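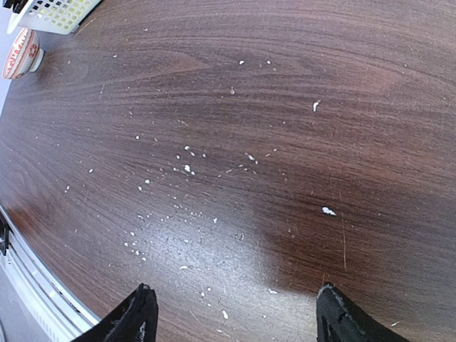 Crumbs on a dark wood table — best way to clear them?

Posted in Kitchen and Dining, February 2019

We have a dark brown wooden table and every white crumb shows on it. When I wipe with a damp cloth, half of them smear and the rest land on the floor. The finish already has fine scratches and I don't want more. There is usually a basket, a towel or two and some dishes on it as well. What order do you do things in?

darngate12

Dry first, then damp. This is what I do after meals:

1. Put the dishes and cloths in one place. I use a white plastic basket with holes in the sides and keep a light blue towel beside it. 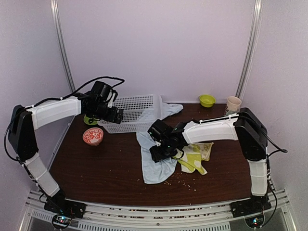 2. Brush the crumbs toward one edge with a soft brush and catch them in a dustpan. Go along the grain.

3. Wipe with a cloth that is barely damp, then dry the table.

Don't press hard. Crumbs dragged under a cloth can mark the finish.

Stenero

I agree with the above, but take the towels off before you brush. They hold crumbs and drop them again later. Bowls and plates can go straight to the sink. 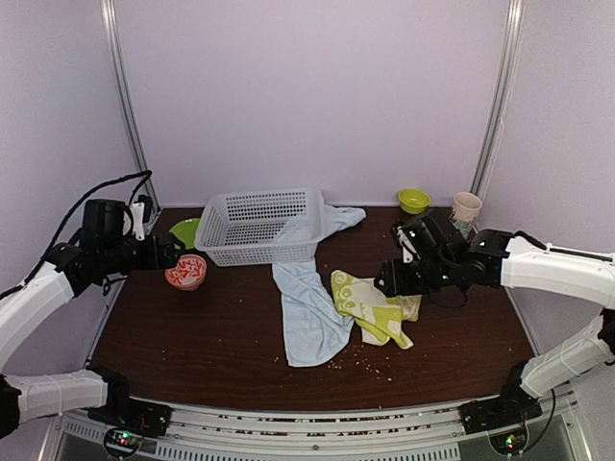

Should the towels be shaken out before washing?

Shake them outdoors or over the trash, then wash them as usual. Dry crumbs come off cotton easily.

baluyot_371

Handheld vacuum with the brush end. Takes 20 seconds.

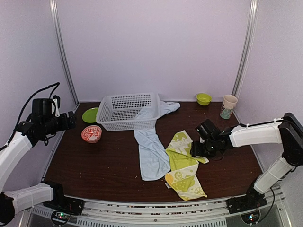 Table with the basket, plate, bowl and towels still on it, crumbs toward the front.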